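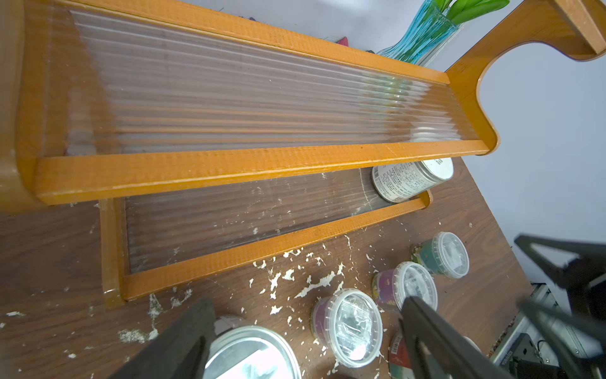
Figure 3. Small tubs and tins beside the two-tier shelf at the sorting bench, wrist camera view.

4.2 What changed at the bench

When we first sat down with the staff at the Bresberg returns depot, in November, most of them wanted to talk about their hands. A sorter there handles up to 700 small containers in a shift, and the reaching and twisting had left many of them sore by the afternoon. The Madeveck arms took over much of that reaching, and people were glad of it — though the gladness came with a few grumbles, which we were grateful to hear.

Clutter of the kind shown in Figure 3, with tubs close together and a can lying on its side under the shelf's front rail, still took patience. Of the 62 staff we interviewed, 40 told us their day now held more watching and less lifting. Several missed the old rhythm, and the chat across the bench that went with it. Others had come to enjoy deciding which items the arms should leave alone, and they asked, quite fairly we felt, that this judgement be recognised in their job titles and their pay.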